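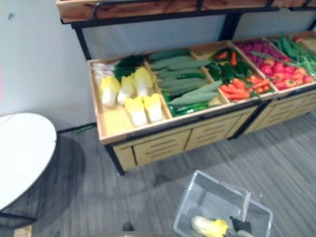

Ticket 2186
Subject: Unit price on shelf labels does not update after a price change
Product: Nirel Label Manager, release 6
Site: Plutby training store
Priority: Normal
Status: Resolved, monitoring

Reported issue
The site reports that shelf labels in the produce section display the new selling price after the morning update but retain the previous price per pound. The registers charge the correct amount. The fault was first noticed on Thursday at 7:40 a.m. and affects labels assigned to the Produce group only. Dairy and dry goods labels are correct.

Initial response
The support desk requested the export file, the label server log and confirmation of the template in use. The site was advised to print paper tags for the affected items until further notice and to refrain from restarting the label server, as a restart clears the log.

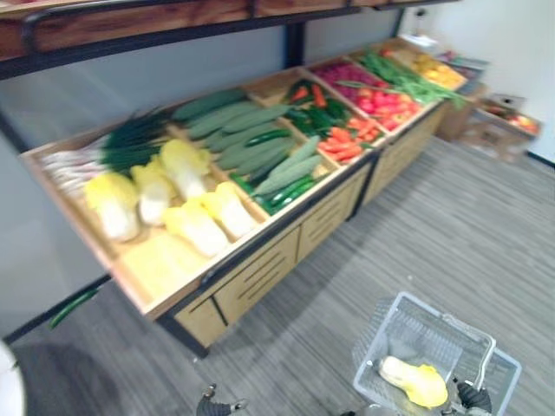
Produce section, Plutby: napa cabbages and cucumbers.

Log review
The export file contains 261 item records, all of which were accepted by the server. The selling price field was written to every label. The unit price field was skipped for each record in the Produce group with the following message:

WARN unit_price: source locked by template, value retained

The Produce group uses a template named Pima, which was carried over from the previous release. In that template the unit price is stored as a fixed value. Templates created in release 6 calculate it from the selling price and the net weight. The other groups were moved to the new template format in September; the Produce group was omitted from that change.

First attempt
The template was reopened and saved without changes in order to force a conversion. The warning continued to appear on the next update. This step is not recommended and has been removed from the support guide.

Second attempt
1. Export the Pima template and retain the copy.
2. Create a new template and set the unit price source to Calculated.
3. Assign the Produce group to the new template.
4. Run a full update. A partial update sends changed prices only and will leave older labels as they are.

The site completed these steps at 2:15 p.m. The log shows no warnings, and the site confirmed matching values on a sample of six labels. 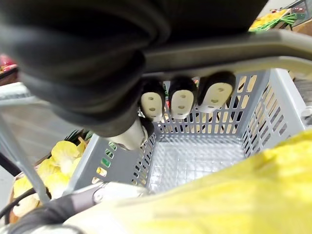

Must the labels be paired again after the group is moved to a new template?
Pairing is stored with the label and is not affected by the template. Only the full update is required.

Related matters
The Fjeld handheld scanner continues to show the former template name until its item list is refreshed. This affects the display only and is tracked under a separate ticket.

Closing note
The ticket will remain in monitoring for six business days. If the warning returns, the site should reply to this ticket and attach the log for the day concerned.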